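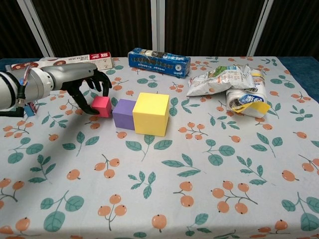
A line lead at Holroyd had asked for a robot her packers could teach before their coffee break, and she said after the first try that her hands had learned it faster than her head did. Pasdale is now making that kind of teaching available to all of its customers with Emia, a software and hardware kit for showing a robot arm a task by hand or by remote control.

PASDALE RELEASES EMIA TEACHING KIT FOR ARMS WITH MULTI-FINGERED HANDS

Emia ships in July. It works with arms already on the Pasdale support list and with black or silver versions of the company's jointed hand. An operator can teach a task in either of two ways.

In hand guiding, the operator holds the arm near the wrist and moves it through the job. The arm goes slack enough to be pushed and keeps its own weight up. Finger positions are set with a small dial on the wrist cuff.

In remote teaching, the operator wears a glove and a wrist tracker and stands clear of the table. The hand copies the glove. Pasdale suggests this method for small or soft objects, where a person's own hand would block the view of the fingertips.

Both methods save the same kind of file, so a task can be started by remote control and corrected later by hand. Operators can cut out a bad stretch, slow down a single part of the motion, or record the last part over again without repeating the whole task.

The starter lessons in the Emia manual use foam cubes in three sizes on a covered tabletop. The smallest is the hardest for most new users. The fingers have to come down over it and close without bumping the larger cubes next to it, and on a patterned cloth the operator gets practice judging distance against a busy background. Household packages such as boxes and bags can be set along the back of the table so the arm has something to stay clear of. Pasdale recommends 10 recorded tries per lesson and says a new operator should plan on 8 lessons before moving to production parts.

"We kept the first lessons plain on purpose," the company said in a statement. "Foam forgives a bad grip. People try more things when they are not worried about breaking the part — and those extra tries are useful to have on file."

Holroyd, which packs kitchen and bath goods, used an early version of Emia at 2 packing stations. Operators there asked for a louder tone at the start of recording and a way to pause with the foot pedal. Both changes are in the release version. They also asked for a left-handed glove, which will follow in a later update.

Emia replaces Ovine, the company's earlier teaching pendant. Ovine will be supported for another 5 years, and tasks saved on it can be opened in Emia. Finger motion was not recorded by Ovine and has to be taught again.

The kit includes the glove, wrist tracker, wrist cuff, foot pedal, a set of foam cubes and a printed manual. The arm and hand are sold separately. Current Ovine customers can order through their existing account. New customers can ask for a demonstration through the Pasdale sales desk.

About Pasdale
Pasdale makes teaching tools and hands for robot arms used in packing, sorting and light assembly.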